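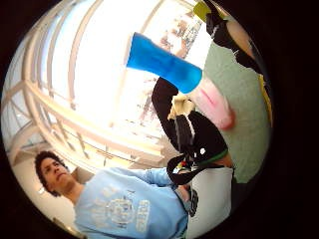
Blue cup, big window, daylight everywhere.

Print this post | E-mail this post

Posted by Daniyal Swati on 24 November 2022

So I have a new favorite spot in the building and it's a hallway. I know! But if you've ever been up to the curved part at Protitstead you'll get it. It's the stretch with the tall windows down one side and the mint-green glass railing down the other, and in the morning the light gets so strong that the trees outside turn into smudges. I lived in this town for four years before I ever went up there, and now I'm up there constantly.

The blue cup is a big part of it for me. It's the see-through kind, and when you tip it up to the window you get a lighter blue and a darker blue in the same cup. I bought a stack of them at Brolard back in May, for a picnic that got rained out, and they've been rattling around in a tote bag ever since. I think the whole stack was $18. My sister says that's too much for plastic, and she's right, but she also borrowed two of them and I haven't seen them since.

Anyway, the table. It's a round one and I'd been itching to put a cloth on it. The top underneath has a ring on it from somebody's coffee and I can't leave that kind of thing alone – I'll sit there and rub at it with my thumb the whole time. I went back and forth between a plain white cloth (no, I spill) and the gray-green one from the Toivonen sale bin, and the gray-green won. It goes nicely with the railing, which I'd love to say I planned. 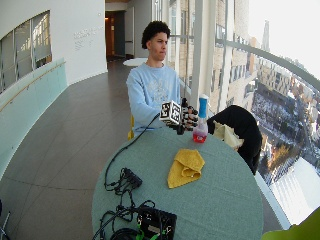 The round table in its gray-green cloth, mustard cloth in the middle.

The mustard one started out as a napkin idea. I wanted a set, but Erkby only had the one left in that color and I wasn't going home without it, so now it's just the cloth that lives on the table. I fold it, it gets bunched up, I fold it again. It's a really good yellow with the gray-green though, and there's a yellow chair back there too so it all sort of talks to each other.

A couple of things if you're setting up in a hallway like this one. Hang your jacket on a chair early, the hooks downstairs fill up fast. Bottles with a cap, always. And go for round tables if you have any say in it, a square one looks wrong against a curved wall and you'll bang your hip on the corner every time you go by.

Next on my list is the small white table farther down. It doesn't need much, maybe a runner, maybe a plant if I can find one that can take that much sun. Somebody told me snake plants will put up with anything – is that true? Mine at home is not looking great.

Print this post | E-mail this post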